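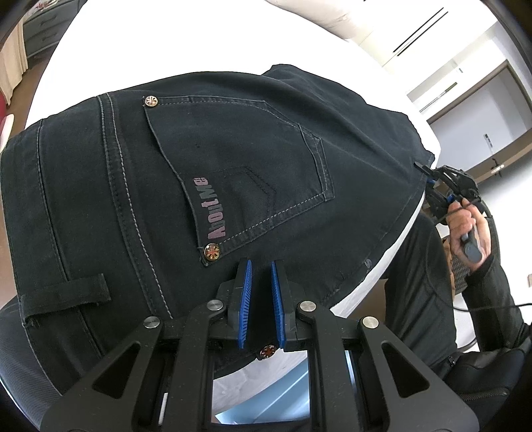 Ayanda Gumede wrote:

> We have 40 of the old Beltska terminals on the counters and in the
> stock room, and the maker has stopped selling spares. Zurketti have
> quoted for a straight swap to their small boxes. They say the new
> ones will talk to the same host session, keep our function key
> layouts and print to the label printers as before. Has anyone on the
> list done this? I'm minded to say yes before the quote runs out.

Ayanda,

I'd hold off. I've read that quote, or one so like it that the spelling mistakes match, and there are three words in it I don't trust: "same host session".

Same in what way? Our Beltska units hold up to 8 sessions each and remember which one had the printer attached when the power goes. The Zurketti box I had on my desk in May held four, and after a restart it gave the printer to whichever session woke up first. Their support desk told me this was a setting. I asked which setting. I'm still waiting.

The keyboard claim needs looking at too. "Keep our layouts" seems to mean that you can type them in again, one key at a time, on each box. There is an export button, and it does write a file. I couldn't get a second box to read the file back in. Lwazi Baloyi had the same trouble on newer firmware, so I don't think it was me.

As for spares, are you sure they've gone? The maker has stopped, yes, but Sikia still had power bricks and base boards when I rang, and what usually dies on ours is the brick. I bought two and a board for less than the delivery charge on the Zurketti trial unit. Ask for part 2581, and make them read the label to you over the phone – the older brick has the same plug and the wrong voltage.

If you do want to go ahead, ask Zurketti for two boxes on loan, with your own host and your own label printer, for a full month end. Pull the mains lead out on one of them while a job is printing. If they won't lend you two, I'd take that as an answer.

One more thing. The quote I saw had the session licence as a yearly charge, in the notes on the back page. Terminals we bought outright would turn into something we rent. Themba Zulu thinks that line can be struck out if you push. Maybe so, but I'd want to see it in writing from them first.

Has anyone got the export file to load on a second box? If so, which firmware?

Horácio Marinho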